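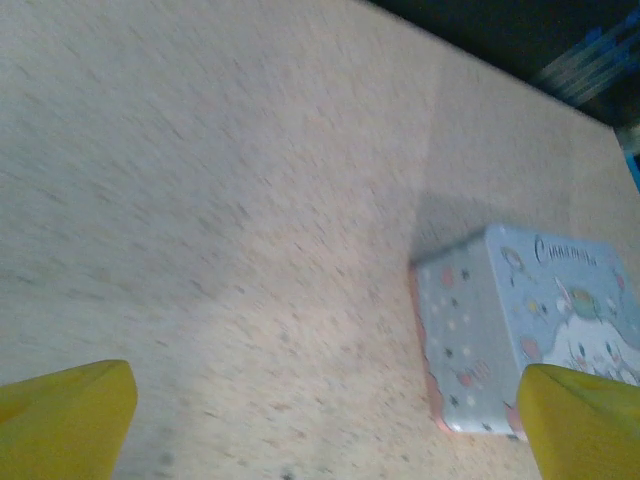
Do cookie tins really fix anything?

Marlina Rondonuwu swears by old tins. Put the small stuff in a tin, she says, and the room stays tidy. I have my doubts. I've been tidying with tins since December and all I've got is tidy-looking tins full of junk.

Take the light blue one with the stars and the pink rim. Very cute on a beige floor. It's been the button tin, the battery tin and for 12 days the "important" tin, which held a dead pen and a key to something in Miltham.

And it's square with rounded corners, so cards never sit right in it. Lids are the other problem – if I have to pry something open, I'll leave the stuff on top of it instead.

I'm keeping the blue one because I like the stars. The other 7 are going to Aranka, who claims she'll use them for thread. We'll see. I give it until spring before they come back with cookies in them, and I'd take that deal.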